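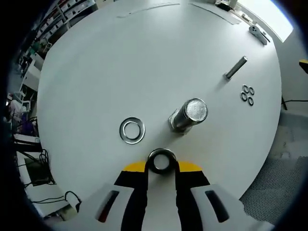
Last changed: 2024-11-07

Section 2. Getting Plodlow ready for your first episode

OK, so you have Plodlow on your computer and you've seen the blank screen with the big gray search bar. Good! This section gets you from there to a working clip log for The Breten Hour, and if you follow another late night show you can use it the same way, just swap the show name wherever I say Breten. I wrote this for people who watch a lot of comedy and don't want to learn databases to remember which week the weatherman sketch was.

Before you start, get hold of the episode list. I keep one on the Harju board, pinned at the top of the Downloads thread, and it's a plain text file with 28 episodes in it (all of season one, plus the holiday special, which I count as an episode and will keep counting as an episode).

1. Open Plodlow and click New Log. Type the show name the way you want to see it forever. You can rename a log later but the old name hangs around in your exports.

2. Click Import, then From Text, and pick the episode list. You'll get a preview with the dates on the left and the guests on the right. If the guests show up on the left, click Flip Columns.

3. Click Save. It saves right away and there's no little message, so don't sit there waiting for one like I did.

4. Go to Settings, then Tags. Turn off Suggested Tags. They're meant for movies and you'll end up with your monologues marked "suspense."

5. Add your own tags. I use monologue, desk bit, guest, music and broke character. That last one gets used more than you'd think - the host can't get through anything with a puppet in it.

Note: Tags are case sensitive. Monologue and monologue are two tags as far as Plodlow is concerned, and I have both, and I'm not going back to fix it.

6. Open the first episode and click Add Clip. Put in a start time, an end time and a short description. Write it the way you'd say it to a friend. "Interview segment, part two" won't help you in March when you're looking for the guy who brought his own chair.

7. Pick at least one tag and hit Enter. The clip drops into the list under the episode.

Note: The description box takes 2000 characters. If you run past that it cuts off the end when you save, so put the names first and your feelings about the sketch second.

Caution: Don't import the same list twice. Plodlow doesn't check for doubles, and you'd have to delete the extra episodes one by one. If you've done it already, close the program without saving anything else and go to Section 5, Restoring a Backup.

Adding gossip links

You can skip this part, but I love it. Every episode has a Press field where you can paste links, and I fill mine with whatever Plerkell printed about the cast that week. Half of it is nonsense (they had the bandleader secretly married to a twin that he doesn't have), but it's great fun to read next to the monologue where the host makes fun of it.

1. Click the episode, then Press, then Add Link.

2. Paste the address and type the headline yourself. Plerkell changes its headlines after a day or so, usually to something duller.

3. Set the Trust slider. It goes from zero to 100 and starts in the middle. I have never moved it up for Plerkell.

Caution: If you share your log on Harju, your Press links and Trust ratings go along with it. To keep them private, uncheck Include Press in the export window.

Thanks to Tiago Baptista for testing these steps on an old laptop and catching that I'd left out Flip Columns completely. If you get stuck on anything up to step 7, post in the Help thread and tell me which step you were on and what the screen said.

Next: Section 3. Searching your log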